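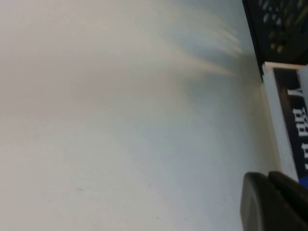

**What should a small shop budget for first when it plans a benchtop robot arm?**

The bench, the power and the end tooling, in that order. The arm is priced last because its payload and reach depend on the other three.

The notes below are for home workshops and small packing rooms buying a first or second arm. They assume light goods (boxed items, pouches, small tools) and a single station.

## Before asking for quotes

- Write down the heaviest item, in its packaging, and weigh it on a kitchen or postal scale. Add the weight of the gripper and its bracket. Compare that total with the rated payload at full reach. Many data sheets print the close-in figure in larger type.
- Measure the widest face the gripper has to close on. A gripper with too short a stroke can't be fixed in software.
- List the surfaces: coated card, bare card, shrink wrap, mesh, painted metal. Glossy card slides in hard plastic fingers. Budget for a second set of finger pads.
- Sort the items into "picked from above" and "picked from the side." Side picks need clearance at bench height for the whole wrist, including cables.

Dace Lill keeps this list on one sheet and sends the same sheet to every seller. Quotes that come back without a reference to it get filed separately.

## The bench

A light-colored matte top is the cheapest improvement available to a wrist camera. Gloss throws back overhead lamps as streaks, and dark tops hide black items. Even a matte top will show soft bands of light at a low viewing angle, so check the surface from the height of the wrist as well as from standing height.

Stiffness matters more than thickness. Push down on one corner with a hand and watch a glass of water at the opposite corner. If the water moves, brace the frame before mounting anything.

Leave open space on at least one side of the pick area. Items pushed up against each other in a row are harder to grip than the same items spaced a finger's width apart, and spacing costs nothing.

Clean marks off the top at the end of the shift. Small smudges are occasionally picked up as objects by simple detection software.

## Power and air

Put the controller on its own circuit if the room has a compressor, a heat sealer or a kettle. Indrek Šimkus lost most of a July to random stops at the Plostcombe room before he moved the sealer to another wall. The repair bill for the controller, which had nothing wrong with it, was $1,131.

Electric grippers need no air line. Suction cups do, and the compressor, dryer, hose and noise all belong in the same column of the budget. For mesh and perforated goods, suction is usually a poor choice: the cup leaks through the holes. Price a two-finger gripper for those and keep suction for flat, sealed faces.

## Where the money goes

Work in shares of 100 before working in dollars. It makes quotes of different sizes easy to compare. The split used at Korora for a single station:

| Item | Share |
|---|---|
| Arm and controller | 48 |
| Gripper, pads, bracket | 14 |
| Bench, bracing, guarding | 12 |
| Camera and lighting | 8 |
| Wiring and power | 6 |
| Spares | 2 |
| Setup time | 10 |

Setup time is the line most often left blank. Enter it at the hourly rate of whoever will do the work, even if that person is the owner.

The spares line is small but should be spent on the first order. Buy finger pads, one wrist cable and a set of mounting screws. Freight on a single cable ordered later can exceed the price of the cable.

## Used equipment

1. Ask for the run hours and a photo of the screen that shows them.
2. Ask whether the teach pendant and its cable are included. A missing pendant changes the price a lot.
3. Move each joint slowly through its range and listen. Grinding at one point in the travel means gear wear at that point.
4. Check that the controller software can still be licensed under a new owner's name.
5. Look at the finger mounts. Stripped threads are common and need inserts.

Shireen Jacobs at Sproģis adds a sixth: get the crate dimensions in writing. Their second arm arrived in a box wider than the door.

## Comparing two quotes

Set them side by side and strike out everything that appears in both. What is left is the real difference. In the Zusanico comparison it came down to a bracket, a training day and the length of the cable, and the training day was the only one worth paying for.

Ask both sellers for a trial with your own goods. Send the awkward ones: dark packaging, partly open boxes, anything with a textured or perforated face. A demonstration with wooden blocks says very little about printed cartons.

## After delivery

- Record the finger position at full close on day one. Recheck monthly. A change means worn pads or a loose mount.
- Tighten bracket screws after the first 10 hours of running.
- Keep the foam from the crate until the warranty ends.
- Label both ends of every cable before tidying them.

Questions about the share table go to Deividas Rimkutė. Baiba Grīnberga has the blank version of the one-page item list.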